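Culel 37 Transfer Pump for Diesel and Heating Oil

I get asked about this one more than anything else we stock, so I finally wrote it up! The Culel 37 moves diesel, kerosene and heating oil at 37 liters a minute, runs off a regular outlet, and weighs less than my toolbox. I've had one on our own 500-gallon tank at the Irwood yard since August and I'm pretty fond of it (my back is too).

In the box you get the pump, a 20-foot hose, a suction strainer and a manual nozzle. The auto shutoff nozzle is extra, and I'd spring for it if you fill machines all day. Please don't run gasoline through it, ever. The motor isn't rated for that.

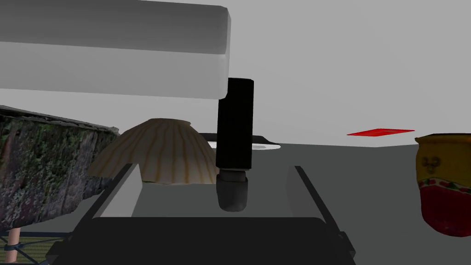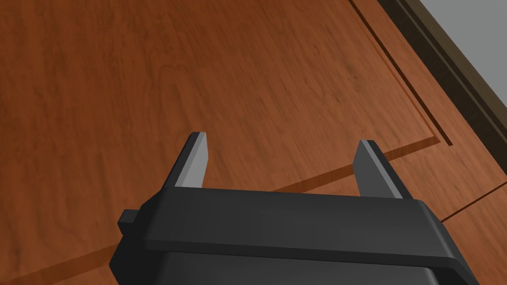

Spare seals come from Tarawneh and I keep some 200 sets on the shelf, so you won't be stuck waiting in heating season. Pick up at the Cumby counter or have it shipped, your call. If you're replacing an older pump, measure your tank fitting first and send me the size with your order.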